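Trumen opens two-arm test cell to visitors in Skudotville

Reading time: 2 min
Print | E-mail
14 shares | 3 comments

Trumen held an open day at its Skudotville workshop on Thursday, with sessions on the two-arm cell it has been setting up for small-parts handling. The company logged 165 visitors against 198 registrations. Groups were admitted from 8 a.m. and each session ran through arm movement, gripper control and a question period.

The cell is built on a pair of articulated arms working over a shared table, each with a parallel gripper. Inès Guérin, who leads the installation, told visitors that the present stage covers positioning and finger travel only. Handling of customer parts will be added once the reach limits of both arms have been recorded in the control software, which Trumen calls Vunirska.

Guérin spent much of the first session on the gripper linkage. Each fingertip is carried on two parallel bars, so the pad keeps its angle to the gripper body as it opens and closes. A finger on a single pivot would swing through an arc and meet a flat-sided part at a different angle for every part width. The parallel layout needs more joints, and those joints have to be checked for play at intervals. 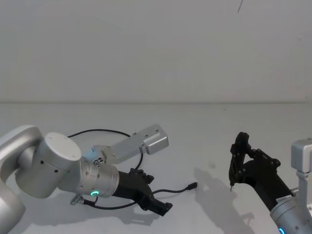
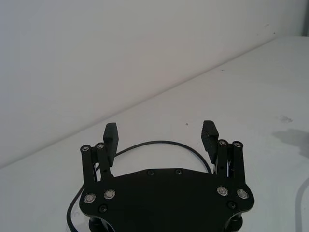

Cable routing and shared reach

Several questions concerned the cables. External cable runs are easy to inspect and replace, Guérin said, but they take up space near the wrist and have to be allowed for when a path is planned. Trumen has set a minimum bend radius in its own work instructions and checks slack at both ends of the wrist rotation. A visitor from Holroyd, a packaging firm, asked whether the cables could be run inside the arms. Guérin replied that this was being considered for a later cell and would not be changed on the present one.

The second main topic was the area that both arms can reach. Vunirska treats it as a reserved zone. One arm requests the zone, the other is held outside it, and the request is released when the first arm has withdrawn. Tasks that need both arms in the zone together, such as passing a part from one gripper to the other, are programmed as a single coordinated move at reduced speed. The reduced speed accounts for roughly a third of the cycle time in Trumen's current estimates.

Asked about fingertips, Guérin said that pads are ordered to suit the part and that changing a set requires the gripper position to be referenced again. Trumen has not decided whether the cell will use one pad type on both arms.

The company intends to repeat the open day in May, with part handling included if the remaining checks are complete. Attendance will be by registration, and groups will be kept to the same size. Holroyd has asked for a separate session with its own sample cartons.

Print | E-mail | Comment (3)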